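Evening, and the kettle is on for the second time because I forgot the first one while I was buried in the budget sheet again. I do love this part of the year, even if it makes my eyes cross. August is when we have to say what we want, and I want so many things!

The Natlow quote came back at 1,851 for the second set of fingers, with shipping, and Kudley wants 1,000 even for theirs, though theirs would mean a new mounting plate and I haven't priced that yet. 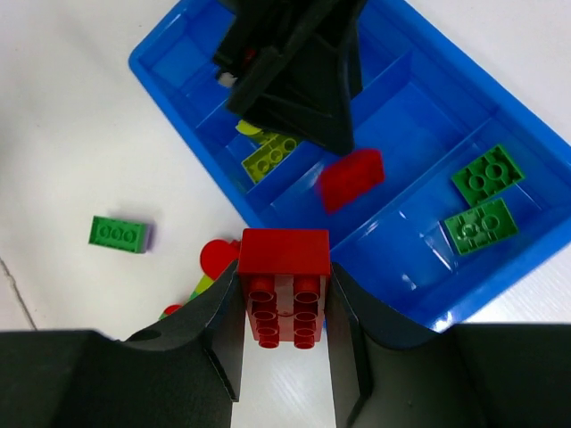
Fingers are where I'd put the money first, I think, before the new table and well before the fancy lighting. The wide dark ones do fine on a red brick held by its sides, and I was fond of them all over again today, but the little round pieces and the flat green plates over by the wall of the blue tray are another matter, and I'd like a narrower pair for those. Sistier has a slim set with a wait of about 11 weeks - long, but we could order now and carry on as we are.

I'll write to Győri in the morning and ask whether they'd hold their price if we took 3 pairs. Then bed, and no more spreadsheets.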